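Sturkik Shared Workshop
Home Robotics, Session 6: Wrist cameras, cabling and logging

Before this session you should have the gripper assembled and the drive board flashed. If your board still reports the old firmware, do that first. The steps below assume the Brorkness driver is installed and that the camera test from Session 3 runs without errors.

1. Mounting

The camera goes on the inner side of the bracket, facing the point where the fingers close. Use the short screws from the Ackah kit. The long ones reach the circuit board. Tighten by hand and stop when the bracket no longer shifts. Leave the lens ring alone - focus is set later with the arm powered up.

Check that the finger travel is clear over its full range before you plug anything in. Move it slowly by hand with the power off. If the bracket touches a joint cap, back the bracket off one hole and try again.

2. Cabling

Every moving joint needs slack in the cable. Bend the joint to both ends of its travel, mark the cable at the longest reach, and add a hand's width. Tie it on either side of the joint and never on the joint itself. Keep power and signal apart where you can, and cross them at a right angle where you can't.

Label both ends of every cable. We use numbered tape, and the numbers go in the Skurkach build sheet next to the port name.

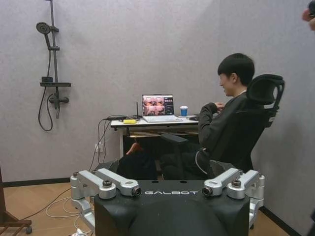
The logging computer is the other half of the setup, and most lost sessions come from that side. Run it on its own desk, away from the reach of the arm, and have one person sit at it for the whole test. Keep the camera feeds and the text list open next to each other, the way the laptop has them, so that a frozen feed can be checked against the list right away. Drinks on the desk need a lid, like the blue cup. Cables from the desk to the wall outlet should be tied up once the layout is settled, and anything that runs across the floor gets taped down before the arm is powered.

3. First log

Start the logger, wait for all feeds to appear, then power the arm. Run the short open and close routine three times. A clean run on the reference build gave 2,358 frames per camera with 427 joint records. Yours will differ with your frame rate, but the counts from the two wrist cameras should match each other. If they don't, swap the two USB ports and run it again. A fault that moves with the port is a hub problem. A fault that stays with the camera is usually the connector at the bracket.

Save the log under your bench number and the session number.

For Monday

Bring the filled-in build sheet and one saved log. Read the Brorkness notes on lens focus, up to the part on calibration boards. Boards will be handed out at the start.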